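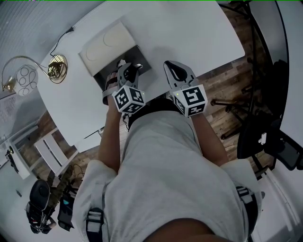
Tidying a desk with grippers instead of fingers. Tray, cable, lamp, black flat thing.

1/ People keep asking me when a machine will clear a desk for them. I work on this at Mornora, a small shop in Cletonton, so I'll give my answer in a few posts. It covers desks, kitchens and the packing bench at Karker, where we do our trials.

2/ Start with the desk. A tray lying at an angle close to something flat and black is a hard pick. You have to find the edge of the tray, get one finger under it and lift without dragging what's under it. With your own hand you feel the edge. With two stiff fingers you mostly look for it.

3/ We have people do the chore first, wearing the same kind of gripper the arm will use. If a person can't do it with two fingers per hand, I don't expect the arm to. That rule has saved us a lot of money.

4/ Our Karker numbers for August so far: 1146 tries at picking one flat item off a table and putting it in a bin. The arm got 300 of them clean on the first go. The rest needed a second try or a person.

5/ That's worse than it was on the test bench. The test bench had one kind of box and one kind of light. Karker has shiny bags, bent cardboard and a skylight.

6/ Cable is its own problem. A coil looks like one object until you grab it, and then it's a long thing attached to a plug. Our arm, called Rao, will pick up a coil fine and then pull over whatever the other end is plugged into. For now we skip anything with a cord on it.

7/ Lamps are on the skip list too. Thin arm, heavy base, easy to tip. I'd move a lamp by hand before I let Rao near it, and I'd unplug it first.

8/ What does work today: boxes of a known size, cups that are standing up, folded towels going from one shelf to the next. Same place, same height, every time. If your chore looks like that, a machine can do it now, slowly.

9/ How slowly? Rao takes 2 minutes to put away a towel stack I can do before I've finished my sentence. At Karker nobody minds, it runs after closing. In a kitchen you'd give up and do it yourself.

10/ Somebody asked about price. The arm is the cheap part. We spent more on mounting, guards and the hours of people showing it what to do. 200 hours of that went into flat items alone.

11/ So can it clear your desk? Mine, no. It could take the empty cups off and leave the rest. I'd guess a few more years for trays and books, longer for cords. I've been wrong on dates before, in both directions.

12/ Next on our list is the tray, with something sitting partly under it. I'll post the numbers when we have them, good or bad.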